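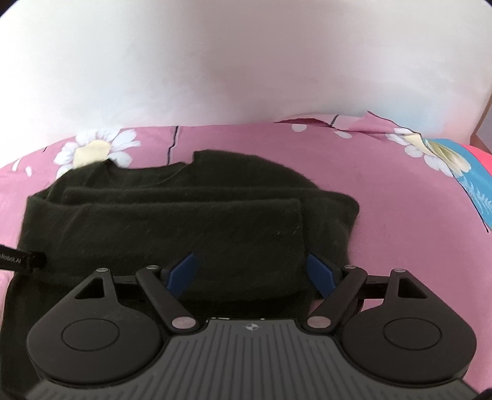 Dark knit sweater, folded, on a floral bed sheet.

About Gilgate

Gilgate folds, sorts and puts away clothes for households in Vikanstead and the towns up the valley. We come to your home, we work on your bed or whatever flat surface you have, and we go. We also run a small evening class for people who would prefer to do it themselves.

We should say early that we don't believe folding changes your life. A lot of our competitors seem to. We have read the books and sat through the videos, and Morag once paid for a weekend course where she was asked to thank her socks. She has the certificate somewhere. What we took from all of it is that a sweater folded to the same size as the sweater under it is easier to find and less likely to come out with a crease across the chest. We are happy to charge for that and we'd feel silly charging for more.

How we started

Morag Paterson and her sister Davina cleared their aunt's house one July and found 44 sweaters in it, many of them on hangers and most of those ruined at the shoulders. Hangers are the first thing we argue with customers about. A heavy knit on a hanger stretches. Padded hangers slow it down. We've been told by three different salesmen that their hanger is the exception, and we would like to see it after two winters.

Morag took on the first paying jobs that fall, using the back seat of her car as an office. Davina joined when the phone calls got to be too much. Kirstin Buchanan came from a dry cleaner and knows more about wool than the rest of us together. Hywel Prosser does the bookings and the driving and teaches the class.

What we do on a visit

A standard visit is 2 hours. We ask you to have the clothes washed and fully dry before we get there, and we do check. Sweaters that feel dry on the outside can be damp at the ribbing, and we won't stack those.

Knitwear goes face down on a clean sheet, sleeves across the back, then the body doubled up to fit the shelf. We measure the shelf first. People are surprised by this, but a fold that is perfect on the bed and too deep for the closet gets refolded by someone in a hurry, and then you have what you had before. Dark fuzzy knits get a going-over with a clothes brush, since lint shows on them more than on anything else you own. We don't shave pills unless you ask, because the cheap shavers take good wool along with the bad.

We'll fold T-shirts, jeans, bed linen and towels. Fitted sheets we will fold as well as anybody can. Anyone who shows you a perfectly square one has probably had a few tries at it.

What we won't do

We don't tell you what to throw out. If you want to keep 60 concert T-shirts, we'll fold them all and find somewhere to put them.

We don't sell boxes, baskets, dividers or scented anything. We looked hard at cedar blocks. They smell nice for a while, and we couldn't satisfy ourselves that they do much against moths in an ordinary closet with a door that opens all day. Washing things before they go away for the summer and shutting them in a bag that seals did better in our own homes, and the bags are cheap. If you already have cedar and like it, keep it.

We tried a folding board called the Onishi for one season. It was fine on shirts and hopeless on anything thick. It lives in Davina's garage. We also tried the Stultix scheduling app, which booked Hywel into two kitchens on opposite sides of town at 9 in the morning, and we have gone back to a paper diary.

The class

It runs for four evenings and takes up to 14 people. You bring your own clothes. The first evening is nearly all sweaters, and Hywel will make you undo the first one and do it again. By the last evening most people are quick. Whether they're still folding by the next spring we can't tell you. We asked past students once, and the ones who wrote back were, as you'd expect, the ones who still were.

A word from a customer

"I thought it was a ridiculous thing to pay for and I still think so, a little. They're coming back in October." Aurelio Pacheco, Vikanstead

We've had longer and kinder letters, but Kirstin wanted this one.

Getting in touch

Call in the morning if you can, and Hywel will answer. He'll ask how many shelves you have, how deep they are and whether there is a clear bed to work on. We cover Vikanstead and anywhere we can reach and be home from by dinner. Stairs are no problem. Dogs are usually no problem, though please keep them off the black sweaters.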